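The Square Plate
3 min read

Mon 25 December

A white table, a yellow cube and one square plate, and I have managed to have opinions about all three.

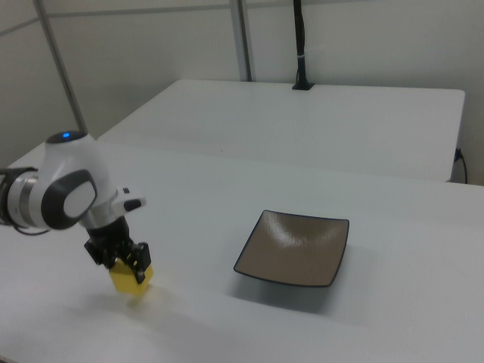 My sister was firm over breakfast that a plate with corners is still a plate and that I should stop picking on it. She said the dark rim makes even toast look like it was cooked by somebody. I said toast doesn't need the help. She said I was the one who kept bringing it up, and that is fair.

I don't trust square plates. The shop in Gosstead had a card by theirs saying the shape "frames the meal," and I stood there reading it twice. My meals are mostly soup. The soup doesn't know. And the corners turn up a little, so stacking them is a guess, and in our cupboard at home the round ones go in first and the square ones lean on whatever is left.

The color I will give it. Gray-brown with a shine on it, and that thin line of navy or black around the outside. It looks good against white. Everything looks good against white, though, so I'm not sure how much credit the plate should get. Set one corner toward you and it looks fancier than it does straight on, which makes me think half of "design" is just turning things a bit.

The yellow cube I have less to say about. Bright, plain, the right size for a kid to want. I can't see it on a dinner table, but I have seen worse centerpieces — the pinecones from June come to mind, and who has pinecones in June.

Cold walk after lunch, 14 minutes by the kitchen clock, then back for pie. Ate it off a round plate. Tomorrow I'm going to look up whether the square kind can go in the oven, because the Orketach catalog says "oven friendly" and I'd like to know how friendly.

We use cookies to remember your settings. Accept | Manage

Comments (3)

pielady: Mine have been in the dishwasher 6 years and the rims are fine. You'd come around.

Tom's mom: Ours chipped at the corners. Only the corners!

northporch: What kind of pie?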